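Home | Products | Floor care | Guides | Contact

Zindale Plank Floors – Owner's Guide
Section 4: Daily and weekly care in offices

4.1 Before you start
Roll chairs off the area to be cleaned, or clean one half of the room and then the other. Wear shoes with clean, soft soles.

4.2 Daily clearing
1. Pick up paper scraps, staples and clips by hand.
2. Sweep along the planks, working from the walls towards the door.
3. Collect the sweepings in a dustpan with a smooth front lip.
4. Empty the pan before moving to the next bay.

Note: Grit under chair castors is the main cause of fine scratches. Sweep beneath desks and chairs every day, even if the rest of the floor can wait until Tuesday.

4.3 Weekly damp mop
1. Sweep first, as in 4.2.
2. Add one capful of Vetivov floor soap to a bucket of lukewarm water.
3. Wring the mop until it no longer drips.
4. Mop with the grain and leave to dry for 30 minutes before putting chairs back.

CAUTION: Do not use steam mops. Do not leave standing water on the joints.

4.4 Chairs and castors
Fit soft castors to all office chairs. Hard castors will dull the finish along the usual routes between desks.

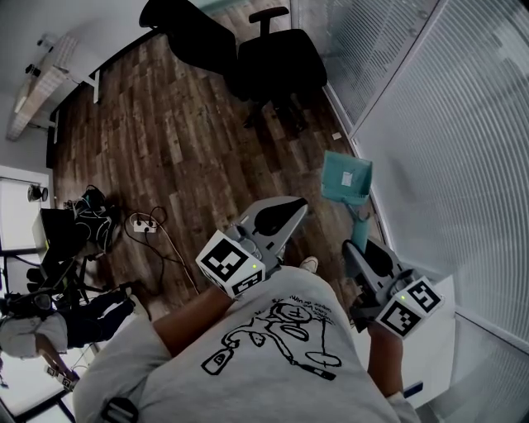
Check castors every April and pull out any hair or thread wound round the axles. Replace a castor that no longer turns freely – a stuck one will drag and mark the grain. Felt pads suit chairs with fixed legs only.

Contact Zindale Floor Care | © Zindale | Back to top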